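Tips for Sharing a Counter with the Lerina Two-Arm Kit

Fill one basket and park it on the left. Mixed groceries are fine — boxes, packets, with a cabbage left outside if you must.

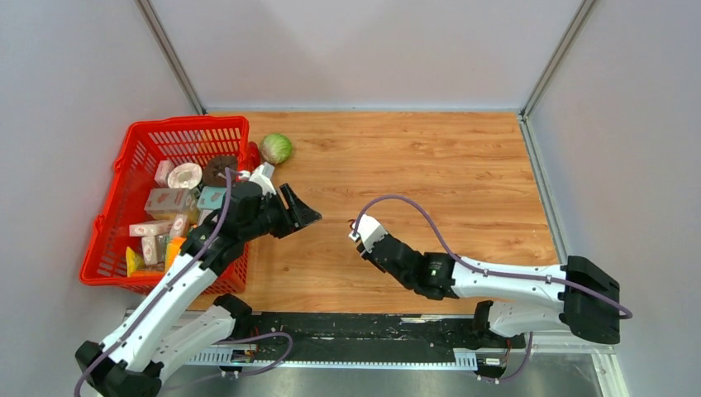 Keep the rest of the counter clear. Lerina's manual suggests 30 minutes of setup, which was optimistic by one Sunday.

Open flat-pack cartons along the folds and start with plain card.
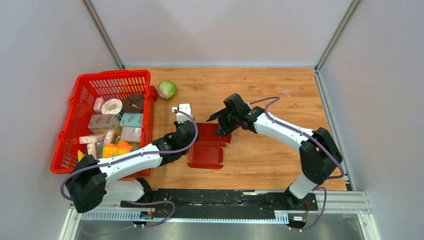
Check the cable ties monthly. I'd still rent before buying, as my own two arms came free.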